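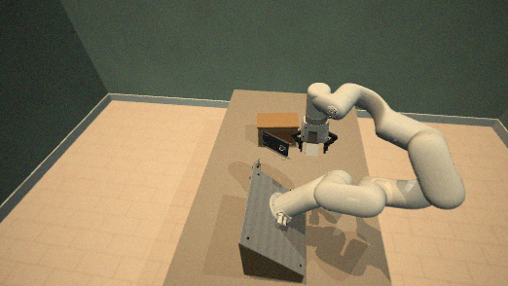
Simulation before hardware is the rule for unit 2 of the Griteo home arm course, and it applies also if your own arm is already bolted to a bench. A mistake in the model costs you nothing. A mistake in the workshop costs a gripper finger, and the last pair cost Gwawr Parry 12 evenings of printing and filing. The practice task uses the small cabinet with its door open and the ribbed sloping board nearer to the front of the table, with the white block between the black fingers right beside the cabinet. At this position look first at the clearance between the wrist and the cabinet side - it is small, and the open door takes more of the space than students expect.

Before the session in May

Measure your own table and put these sizes in the model. Do not keep the default ones. Cường Nông will collect the files at the Prostow workshop.

Joint limits

Set the limits in software a little inside the mechanical stops. Write them on paper also, and keep the paper near the power switch.

Logging

Save every run, also the bad ones. My own log for the elbow has 3,830 lines, and the fault which I was looking for was at line 963. Without the log I would have changed the motor, and the motor was good.

Homework

Move the block from one side of the cabinet to the other without touching the door. Send the joint log and a short note - half a page is enough - to Meinir Pugh.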